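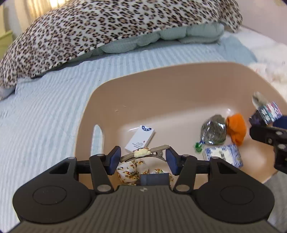
The Gavden Evening Lamp is a 6-watt light box for people whose mood dips in the darker months. It has one dial and a soft amber setting for the last hour before bed. The base takes up little space on a nightstand. The cord is 100 inches long.

Most buyers start in November and use it through the winter. Talk to your doctor first if you have bipolar disorder or an eye condition, or if you take medicine that makes you sensitive to light. The lamp does not replace treatment for depression.

Item 127. Ships in a box with stand, cord and printed guide. Replacement bulbs sold separately.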